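## Zikira wash bags, set of 3

I started selling these in April after my good sweater came out of the washer the size of a potholder. Kwok-wai Chien talked me into stocking them, and I'm so glad he did!
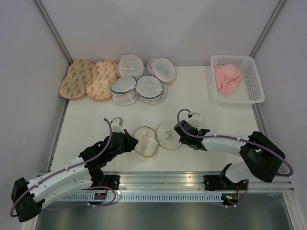 Zip the bag all the way, tuck the pull under its little flap, and wash on cold. I never fill mine past the halfway mark (tights will knot up no matter what, sorry).
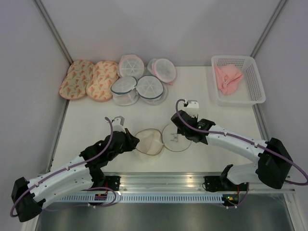

Replacement zippers are 2 for the price of one right now. Item 3804, ships from Skorndale.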